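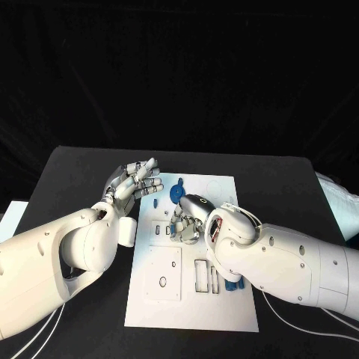 Search this site Go

12/20/22 -- by Nandini Nair and Shahram Rahimi

3.3 The board and its pieces

I have a soft spot for this board, so bear with me. It's a plain white rectangle with recesses and engraved outlines, and the loose bits are all blue. Cinzia Piras drew the first version back in February, and we went through 17 drafts before the pegs sat the way she wanted (I still have most of the rejects in a drawer!).
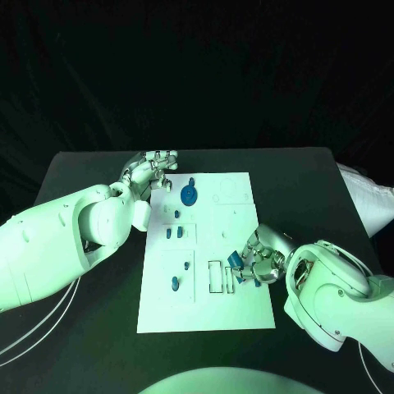 The round knob near the top was the piece we argued over most. Morena wanted it flat, I wanted a little stem on it -- something that stands up from the disc and breaks up all that low, flat stuff. I won that one.

Figure 3. The board under colored light, with the blue knob near its top center.

We also kept the engraving shallow. Deeper lines looked great on paper, but they collected dust like crazy and I got tired of brushing them out.

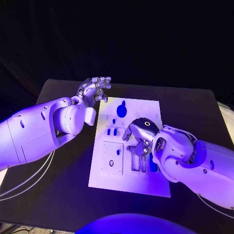

The small pegs are my favorites. They're tiny, they roll off desks, and we've reprinted them 3 times. Spares now live in a jar marked Brelten, and the drawings are in the Clandutora folder with the rest of the parts.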